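A success rate is a fine thing to print on a brochure. Prulside prints one for its tabletop arm, and I have no quarrel with the arithmetic. My quarrel is with what gets called a success.

In April I sat with Cecilia Annan while she went through the fault log for a task that sounds like nothing at all: take a silver chain and hang it in the lid of a jewelry box. The log covered 1,000 attempts. The controller marked 446 of them as faults, and you'd think those would be the bad ones. They weren't the ones that bothered her. A fault means the arm noticed something and stopped. What bothered her was in the other pile, where the arm closed its fingers, pulled, met something that pulled back, and kept going until the number it was waiting for came up.
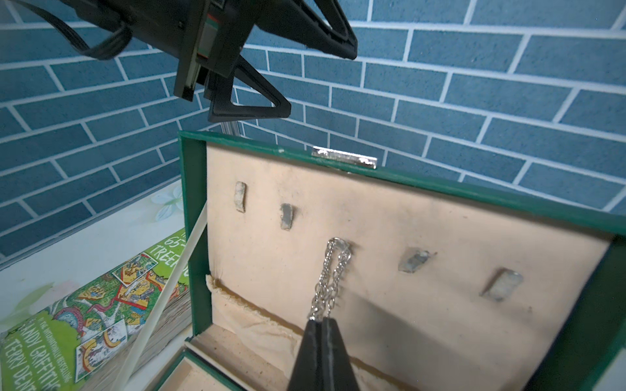 A chain is a nasty thing to give a machine. It has no shape of its own. Once it is looped over a hook, the fingers at one end have no idea what is happening at the other, and a little tension feels the same whether the links are sliding free or snagged on a tab. A person goes slack the second it catches. You do it without thinking, the way you do with a sweater on a door handle. The Prulside arm has a force limit for this, and the limit was set for picking up solid parts. Gergely Veres, who set it, told me it was "within spec." I believe him. I would like to know whose spec.

The company's answer so far has been to talk about the grip. Softer pads, better pads, up to 2 new sets of fingertips by the fall. Maybe so. I've been hearing about better fingertips for as long as I've been writing about this stuff, and I notice they are always what gets fixed, probably because you can sell them. A limit that was typed in once and never looked at again doesn't make much of a product.

And the cost of a bad pull depends on what is on the other end. A jewelry box lid is thin board with slots cut in it. Tug at it wrong and the board chips or tears. The log has no column for that. There's "object released" and "object retained" and a timeout. 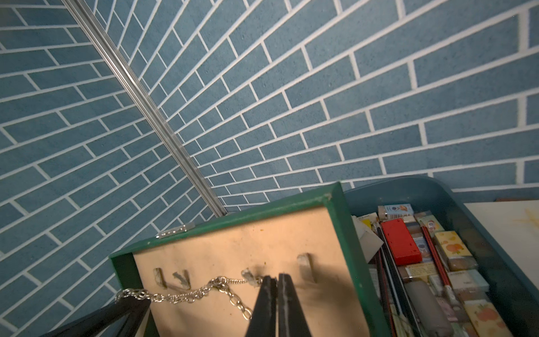

Solange Baudry at Clamico, who buys these arms, says I'm making a fuss over a trinket. All right. But her plan is to put the same controller to work near people who wear necklaces, lanyards and hearing aid cords. Same fingers and, as far as I can learn, same limit. I asked if anyone had tested it on something attached to a person, or even a dummy, and was sent the brochure again.

I'd want two things before I believed the number on it. Put the damage in the log, even if somebody has to look at the box and write it down by hand. And make the arm let go when it isn't sure. Annan asked for the second one months ago and was told it would hurt the success rate.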